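¡Por fin ha salido el parche de marzo de Saliba! Llevo 334 horas en este juego de reparto y todavía me emociono como el primer día cuando Fokaretti publica las notas (las leo enteras, con café, antes de descargar nada).

Lo mejor es el cooperativo para 2 jugadores, que ya guarda la partida a mitad de ruta. Y el distrito de Munthorpe se abre con 840 puntos en vez de 1000 – ¡ya era hora!

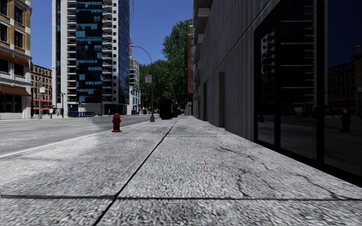 La acera, con su boca de incendios roja.

Me falta probar la furgoneta Nimon, que ahora frena bastante antes en las cuestas. Esta noche me pongo con los encargos largos, a ver si cae el último logro.

Contacto | © Todos los derechos reservados | Volver arriba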